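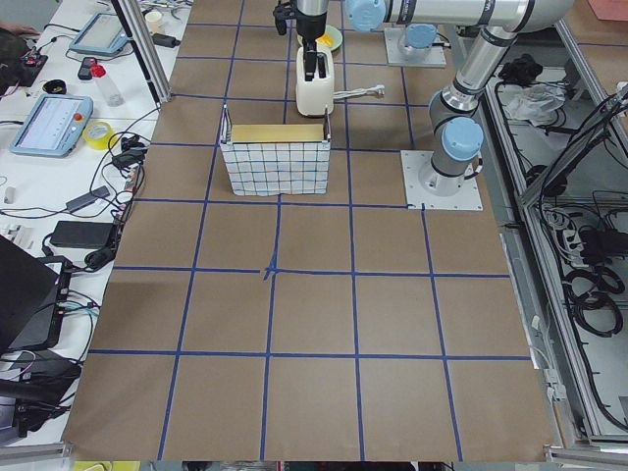 What Happens to the End of the Loaf: Leftover Bread in Six Halis Households

Ustyna Kovalchuk
Final project report, Food and Everyday Life
20 Dec 2021

Introduction

My grandmother kept a cloth bag on the back of the pantry door, and into that bag went every heel, crust and forgotten half roll that the family didn't finish. By the end of the month the bag would be full, and she would grind it into crumbs or soak it for a kind of sweet baked pudding that I still think about more often than is sensible. When I moved to Halis for school I bought my bread sliced, in a plastic sleeve, and within the first week I had thrown the last third of a loaf in the trash with a bit of green fuzz on it. I felt bad for the rest of the day. That feeling is really where this project began.

When Mrs. Lysenko asked us in September to pick a question about something ordinary that people do with food at home, I already had mine. I wanted to know what people do with bread once it stops being fresh, who taught them to do it, and whether the ones who throw it away feel as guilty as I did (they mostly do!). There is plenty of writing on food waste in restaurants and supermarkets, and much less that I could find on what goes on in a single kitchen between the day a loaf is bought and the day it is gone.

How I did it

Six households agreed to keep a bread diary for me over nine weeks. I found them by leaving a note at the Wodanov bakery, where I buy my own bread now, and by asking people in my building, so this is in no way a fair sample of the town. Everyone who answered the note already liked bread enough to read a note about it. I'll come back to that.

The diary was one sheet per week. Each time a person did something with bread that was past its best, they wrote a line: what kind of bread, how old they thought it was, and what they did with it. I left a wide margin for remarks and I am so glad I did, as the margins turned out to hold the best material in the whole project. At the end I had 191 entries. I also sat down with each household at the finish and asked 10 questions, the same ones in the same order, although in two of the kitchens the order fell apart almost at once and I just let people talk.

I sorted the entries by hand. My first set of headings was much too fussy, with separate groups for croutons, crumbs and stuffing, and after an afternoon of arguing with myself I folded them into broader ones: toasted, cooked into something else, frozen, given to animals, and thrown out. A few entries fit nowhere. One reads, in full, "used to prop the window," and I have left it out of everything except this paragraph.

Toast comes first

Toasting was the most common thing people did with old bread in every household. I expected that, but I didn't expect how many people would refuse to call it a leftover. In the interviews several of them were a little offended by the idea. Toast was breakfast, they told me, and the bread being a couple of days old was the whole point of it. One woman in my building, who bakes her own, lets the loaf sit on purpose and wouldn't dream of toasting it on the first day. She said fresh bread goes gummy in the middle and dry at the edges, and she was quite stern about it, as if I had suggested it.

This gave me a real problem with my own question. I had written "past its best" at the top of the diary sheet, and for a good many of my households the bread's best for one purpose came after its best for another. If I did this again I would ask them to write down everything they ate from the loaf, from the first slice to the last, and sort out afterward what counted as old.

There was also a small division over the heels. Some people eat them first, some save them to the end to keep the cut side from drying, and in one household there was a long-standing arrangement between the two parents in which he got the heels and she got the crusty corner of anything baked in a pan. They had never discussed it before I asked, and they spent a good part of my interview working out how long it had been going on. 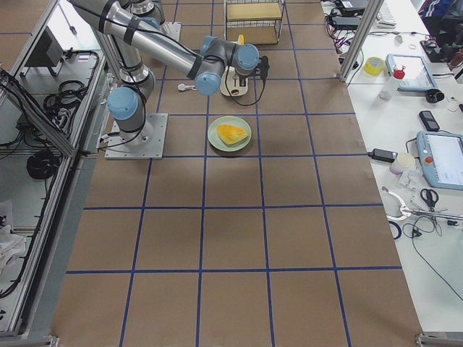
The children in that house, meanwhile, had their own opinion, which was that heels are for ducks. I'll say a little more about animals further down.

Cooking it into something else

This was the part of the diaries I enjoyed most, and I'll admit it made me hungry while I was sorting. Bread pudding came up again and again, both sweet and savory. So did French toast, breadcrumbs, meatballs, and a soup with garlic and paprika that one household makes whenever somebody has a cold. There was a cucumber and tomato salad with torn bread in it during the last warm part of September, and then it disappears from the sheets completely as the weather turns and the soups take over.

What struck me is how few of these dishes came from a written recipe. When I asked where people had learned them, the answer was nearly always a person - a mother, an uncle, a roommate from years ago. The amounts were vague in the way that family recipes tend to be. "Milk until it looks right" is written in one margin, with an arrow pointing to "a bit more than that" in a different handwriting. I love that page, and I asked if I could keep it.

The households that cooked with old bread most often also planned the least around it. They didn't set out to make a pudding and then collect the bread. They opened the bread box, saw what was in there, and supper changed direction. The households that told me they meant to make croutons one of these days generally had a bag in the freezer that had been waiting for that day for a long while.

The freezer

I had assumed that freezing was the tidy, modern answer to the problem, and for a couple of households it is. They slice the loaf the day they bring it home, freeze most of it, and take out what they want each morning. Their diaries are short and a little dull, and they threw out almost nothing, so I suppose dullness deserves some credit here.

In the other kitchens the freezer worked more like a waiting room. Ends of loaves went in with good intentions and stayed. During one interview we went and looked, and pulled out a bag of hot dog buns from a birthday the family couldn't place. They argued over whose birthday it was for some time. Nobody wanted to throw the buns away while I was standing there, and I think they went back in.

I would have liked to follow a few of these bags for longer than nine weeks. As it stands, an entry marked "frozen" tells me where the bread was when the diary ended and nothing about where it finished up. My totals for waste are therefore likely too kind.

Feeding animals

Ducks, chickens, a goat belonging to a cousin, and the sparrows on a balcony all appear in the diaries. The people who fed bread to the ducks at Hitness Pond were often uneasy about it, having read the sign there asking visitors to bring oats or peas. They'd write the entry and then add an excuse in the margin, usually concerning a small child who had insisted. The chicken keepers weren't uneasy in the least.

Throwing it out

Mold was the reason given for most of the bread that went in the trash, and after that came staleness, and then a handful of entries with no reason at all. Sliced bread in plastic was thrown out for mold more than anything else. Unsliced loaves kept in paper or cloth tended to go hard first, and hard bread has more places to go: it can be soaked, grated or toasted, and it gives you time to make up your mind. I can't claim much from so few kitchens, but it matches what the owner at Wodanov told me across the counter, that paper forgives you and plastic doesn't.

Nearly everyone was sorry about it. Several people said they had been raised to pick up dropped bread and treat it with some respect, and one man told me his father used to kiss a piece that had fallen on the floor. He doesn't do that himself, though he said he always hesitates over the trash can with bread in a way he never does with, say, lettuce. I hadn't planned a question on this. It came up by itself in more than half of the interviews, and it is the thing I would most like to read further on next term.

Where the project falls short

The sample is small and friendly. People who volunteer to write down what they do with crusts are careful people, and I suspect that keeping the diary made them more careful still. One household told me outright that they had eaten a fairly unpleasant bread pudding to avoid having to write "trash" on the sheet. I also relied on people's own guesses at how old the bread was, and those guesses could be very generous.

I should have asked about money as well. I was shy about it and I regret that. Two families brought it up on their own, and what they said about stretching a loaf to the end of the week put some of my cheerful talk of puddings in a different light.

What I'd do next

I would run the diary again over a full winter, with households found some other way than through a bakery, and with the sheet rewritten so that it begins on the day the loaf comes home. I'd like to ask about shape and wrapping more carefully too, and to record who in the house does the deciding, as it was so often the same person each time.

My thanks to the six households for their patience and their margins, to Mrs. Lysenko for talking me out of my first set of headings, and to the bakery for letting my note stay up on the door for so long. I have a cloth bag of my own now. It hangs in the kitchen, as I don't have a pantry, and it is getting full.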